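Notes on enforcing a water ruling, two years in

I have been keeping a file on the Ceruden water case since the regional court ruled for the residents, and several readers have asked for an update on where enforcement stands. The short version is that one of the four orders has been carried out in full, two are partly done, and one is still being argued over. The long version follows. It assumes you have read my earlier post on the judgment.

The case was brought on behalf of 267 households in the lower district of Ceruden. Their supply had been cut to a few hours a day after the utility, Orkance, moved to a new billing system and began disconnecting accounts in arrears. The claim relied on the constitutional right to water and, as a fallback, on the right to health. The court accepted the first ground and said very little about the second. I still think that was a missed chance, but it made the ruling harder to appeal.

The four orders were these. Orkance had to reconnect every household on the claimants' list. It had to stop disconnecting homes without a hearing. The municipality had to publish a tariff for low-income users. And both had to report to the court every six months until the judge released them.

Reconnection went fastest. By the first report, 191 households had full service. The rest were held up by a dispute over who pays for new pipe between the main and the property line, and the order was silent on that point. The claimants' lawyers went back for a clarification, which took until March of the following year. The judge put the cost on the utility and the remaining connections were made over that summer. This is the order I count as complete.

The hearing requirement is where the wording did the most damage. The judgment says "an opportunity to be heard before disconnection." Orkance reads this as a letter with a phone number on it. The residents read it as a meeting with someone who has the power to stop the process. Both readings fit the text. If I were drafting the relief again, I would want the order to name the decision-maker, set a minimum notice period, and say that service continues while the decision is pending.
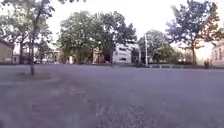
The tariff has been published, but enrollment is low. The form asks for proof of income and proof of address issued in the same name. In a district where many leases are oral and several families may share one meter, that excludes a large part of the group the tariff was written for. The Soltani legal clinic has been helping people file sworn statements in place of leases. The municipality accepts some of these and rejects others, with no written standard that I have been able to find. I have asked for one twice.

Reporting is the order still in dispute. The first two reports arrived on time. The third was a 2-page letter stating that the utility considered itself in compliance. The claimants moved to have it struck and replaced. Orkance answered that the order never specified the content of a report, and that is correct. The motion is pending.

It is useful to compare this with Komine, where a similar claim settled before trial. The settlement covered only 100 homes and made no law at all. On the other hand, it included a monitoring schedule, a named contact at the utility, and a fixed payment for each day of unlawful disconnection. As far as I can tell from the filings, the Komine terms have been followed with very little friction. I don't take this as proof that settlement is better - the utility there was smaller and in better financial shape - but it does suggest that detail in the remedy matters more than the strength of the reasoning behind it.

There is a cost question too. Enforcement in Ceruden has now used more lawyer hours than the trial did, and most funders of this kind of work budget for the trial only. The clinic has covered the gap so far out of general funds. I don't know how long it can keep doing that.

I will post again when the motion on the third report is decided. If you have copies of tariff rejections from the lower district, with names removed, I would like to see them.

Contact | Copyright, all posts by the author | Back to top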